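Lucero Practice Rooms: A Conversation with the Program Lead

Potano offers its Lucero practice rooms to organizations that wish to train and assess service robots on ordinary household work. The bathroom room is the most recent addition. The company's program lead met with the Loltine Review on a Tuesday afternoon to discuss what the service covers, how sessions are conducted and where its limits lie. The interview has been edited for length.

The Lucero service is sold in blocks of sessions. A standard block provides 300 recorded attempts at a single task, and an extended block provides 500. Clients may bring their own machine or use one supplied by Potano. In either case, the room, the household items and the operator are included in the price.

"Most of our clients begin with the kitchen," the program lead said. "They come to the bathroom second, and they are often surprised by how demanding it is. The shelves are narrow, the items are light, and there is a sink directly beneath everything you are trying to pick up."

The tasks themselves are modest. An operator may be asked to have the robot take a bottle from the rim of the sink and stand it on a shelf, or to move it from one shelf to another. The program lead considers this an advantage. "A person does this every morning without thought. We want the robot to do it in a real room, with a real faucet in the way."
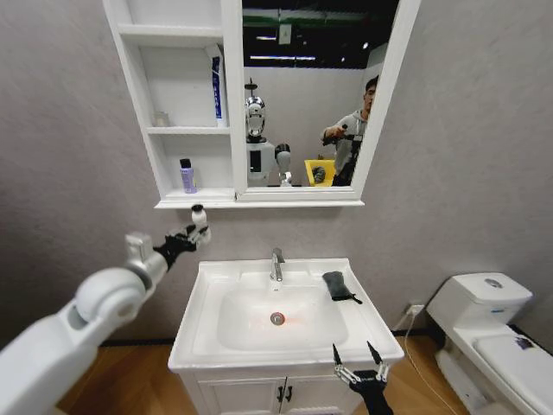 The room and its contents

Potano furnishes the bathroom with a vanity, a toilet and a wall cabinet that combines open shelves with a mirror. The articles on the shelves are chosen to differ in size and shape: small bottles, a clear glass jar, a tall carton. According to the program lead, the glass jar is requested by clients more often than any other item.

"Clear glass against a white shelf is difficult for cameras," the program lead explained. "We were asked at one stage to replace it with something easier. We declined. A household will have a clear jar in it sooner or later."

The mirror received similar attention. An earlier version of the room, operated at the company's Lonbridge site, had no mirror. Two clients reported that machines which performed well there became unreliable when placed in front of a reflective surface. The mirror is now a permanent fixture, and it is left uncovered during sessions. 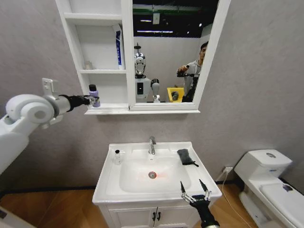

Asked about the hands, the program lead said that Potano does not require a particular design. Pointed fingertips are well suited to small bottles, provided the approach is straight. Wider hands are more forgiving of a poor approach but may disturb the neighboring item. Clients are asked to state the hand in use before a block begins, and it may not be changed until the block is complete.

"That rule causes some frustration," the program lead acknowledged. "An engineer sees a weakness on the first morning and wishes to correct it at once. We ask them to finish. A block with two different hands in it is of little use to anyone who reads it later."

Each session is recorded from the head and from the wrist. The head view shows the arrangement of the room and both arms. The wrist view is much closer and is intended for the final part of the approach. Clients receive both, together with a written log in which the operator notes any attempt that was stopped early.

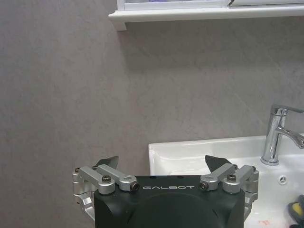 Reporting and cost

The reports were the subject of some criticism in the first season. The program lead accepted that they had been too long. "We sent one client a report with 19 appendices. They asked, quite properly, for a single page." Reports now open with a summary page, and the detailed logs are supplied separately.

The extended block is priced at 2540 dollars. The fee does not include transport of a client's machine, and it does not include repairs. Potano asks that a client's technician be reachable by telephone throughout the block.

On the matter of operators, the program lead was firm that experience counts for more than speed. New operators spend their first days placing a single bottle on the lowest shelf, and they move to the upper shelves only when their supervisor approves. Breaks are scheduled every hour.
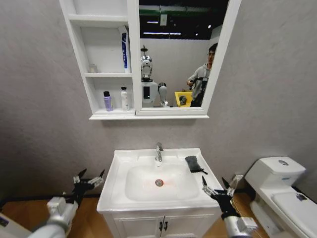 The program lead also addressed a common misunderstanding. A completed block is a record of work performed in one room, and Potano does not issue a certificate on the strength of it. "We are sometimes asked for a seal or a grade. We do not offer either. The client has the recordings and may judge them."

A laundry room is planned for June. It will follow the same terms, although the choice of items has yet to be settled - folded towels are under discussion, and so are detergent bottles with handles. Existing clients will be offered the first dates. Inquiries about the bathroom room may be directed to the Lucero desk at Potano.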